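What Happens in the Comments: How Viewers Judge Families on Daytime Advice Shows

Media and Society, final project report
Submitted 28th April

1. Why we picked this

Both of us grew up with a TV on in the afternoon, and both of us have relatives who talk back to it. When the assignment said to study an audience, we knew right away which audience we wanted. Daytime advice shows put a family on a couch, let them argue, and send them home with a plan. The families get written about a lot. The people watching get much less attention, and they turned out to be so much fun to read.

Our question was simple: when a show airs a fight about money between grown siblings, who do viewers side with, and what do they say to back it up? We stayed with money fights (loans never paid back, who covers a parent's rent, a sold house) so that the episodes could be compared.

2. What we used

We worked with episodes of The Kavanagh Hour and with the public message board at Plerska, where fans open a thread for every episode. We chose 10 episodes, all first shown in November, and saved every comment posted in the first week after each one. That gave us 3,721 comments. Reading them all was a big job and we would do it again tomorrow!

Each comment got one main code: sides with the lender, sides with the borrower, blames the parents, blames the show, or tells a personal story. We both coded the first episode separately and compared. We disagreed a lot on "blames the parents," mostly because people do it in half a sentence while talking about something else, so we rewrote that rule and started over.

3. First results

The lender wins, at least early on. In the first hours after an episode, most comments side with whoever gave the money, and they are short and sure of themselves. "Pay your sister back" was the general tone. Later in the week the comments get longer, and that is where the borrower starts to pick up support. People have had time to think about their own brothers and sisters, we guess, although we can't prove that from the comments alone.

The personal stories were our favorite part. Roughly 32 percent of the comments were mainly about the writer's own family, with the episode mentioned only at the start or not at all. We had expected a handful. One thread about a truck loan became a long talk about who gets to host Thanksgiving - nobody from the episode was mentioned for two whole pages.

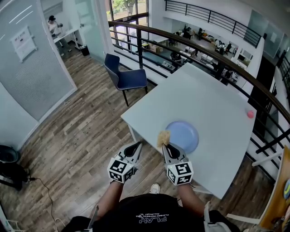
Vornetti, a regular on the board who read our draft, wrote back that we had the timing wrong: the early commenters are watching live and typing during the ads, so of course they side with the first person who gets to speak, and on this show the lender nearly always goes first.

We thought this was a great point and went back to check. In 2 of our episodes the borrower spoke first, and in both of them the early comments leaned the borrower's way. That is a tiny number and we don't want to build too much on it, but it changed how we see our main result. It may be about seating and speaking order as much as about money.

4. Problems

Deleted comments were gone before we could save them, and the moderators at Plerska remove the angriest ones quickly, so our set is probably more polite than the real thing. Some people post under more than one name. We also never found a good way to code jokes. Brirkier, a second fan board, had threads on the same episodes, but it closed to new members before we could sign up.

5. What we would do next

We would love to sort episodes by who speaks first and run the whole thing again with an equal number of each. We would also split the personal stories into smaller codes, starting with the ones where the writer switches sides halfway through. Our code sheet and the episode list are in Appendix A, and the two versions of the "blames the parents" rule are in Appendix B.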